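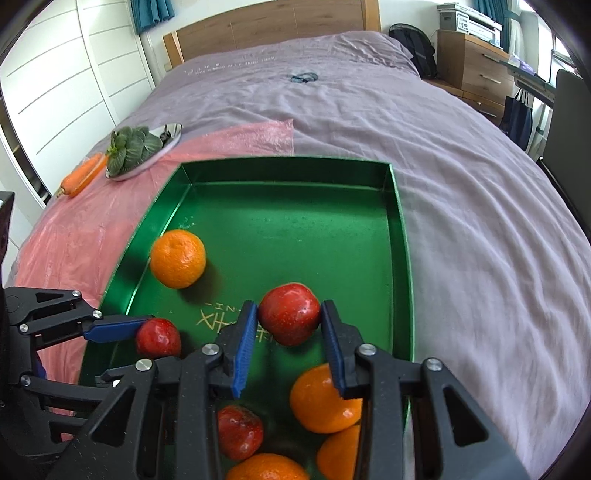 FRUIT STORAGE AND RIPENING, handout 6
Intro Food Science, notes by N. Akanda (tidied up from the board, not all of it)

Quick recap from last time. Fruit is still alive after picking. It respires, uses up sugar and acid, gives off heat, water and CO2. Storage = slowing that down without killing the tissue. Everything below hangs off this.

Two groups
Climacteric: apple, pear, banana, peach, tomato, avocado. Burst of respiration + ethylene when ripening starts. Can be picked firm and ripened later.
Non-climacteric: orange, tangerine, lemon, grape, strawberry, cherry. No burst. Picked ripe or never ripe. An orange won't get sweeter on your counter, it only gets older.
People mix up color and ripeness here. Citrus peel color is mostly about cool nights. In warm climates a fully ripe orange can still have green skin. Degreening with ethylene changes the peel, leaves the juice alone.

Ethylene
Gas, simple molecule, C2H4. Works at tiny concentrations. Made by the fruit itself, also by engine exhaust and by mold. Bruised or cut tissue makes more (wound ethylene).
Apples are strong producers. Store them with carrots and the carrots go bitter. With potatoes, advice is mixed, sprouting can go either way depending on dose. With citrus: oranges don't ripen further but the calyx drops and decay gets in at the stem end.
How to block it: vent it, absorb it (permanganate sachets), or use 1-MCP, which sits on the receptor so the fruit doesn't notice. Exam likes 1-MCP. Know which receptor story goes with it.
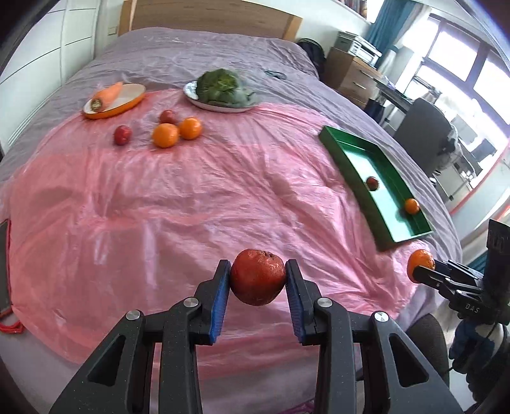 Temperature
Rule of thumb, respiration goes up two to three times for each 10 C. Called Q10. So the first hours after harvest matter more than people think, get the field heat out.
Apples: near 0 C, most varieties. Some get soft scald that low, check the variety.
Oranges: 3 to 8 C depending on where grown.
Bananas: never under 13 C. Skin goes gray, that's chilling injury.
Chilling injury is NOT freezing. No ice. Membranes stiffen, leak, and the damage often shows only after the fruit is back at room temperature. Symptoms: pitting, browning inside, poor flavor, mold.

Humidity
Want 90 to 95 percent for most fruit. Lose 5 percent of weight as water and an apple looks shriveled, and you also sold less weight. Citrus loses water through the peel first so the inside can be fine while the outside looks awfull. Wax slows this. Too much wax and gas can't get out, you get off flavors (ethanol, acetaldehyde).

Worked example, the one Yuxi Zeng asked to see again
Store takes in 2,840 kg of apples. Loses 6 percent of weight over the season, all water.
2,840 x 0.06 = 170.4 kg lost.
Left: 2,669.6 kg.
Now same store, but humidity drops and you lose double. Do it yourself, takes one minute. Then say what it does to price per kg if the buyer pays by weight.

Controlled atmosphere
Low O2 (1 to 3 percent), raised CO2, cold. Apples keep most of a year. Go too low on O2 and the fruit ferments. Room must be sealed, and is deadly to walk into. Serious point, read the safety sheet before the site visit in March.

Handling damage
Bruise = broken cells, enzymes meet phenols, browning. Apples show it. Citrus hides it: oil glands in the peel break and the oil burns the skin around them (oleocellosis). Worse when the fruit is turgid, so early mornings and after rain. Pickers wait for the dew to go.
Shallow trays are better than deep bins for soft fruit, the bottom layer carries everything above it.

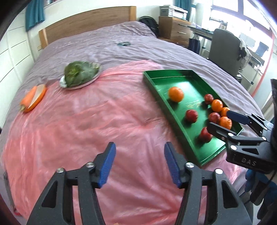
Fig. 1. Oranges and apples together in one tray.

For next time
Read the chapter on citrus decay, green mold and blue mold only. Skip the part on fungicide residues.
Lab groups same as before. Dinesh Amarasinghe has the iodine solution for the starch test, ask him and not me.
Lab report counts 25 out of 85 for the term. Late ones loose a mark a day.
Bring an apple, any kind, not from the fridge. Write down teh variety.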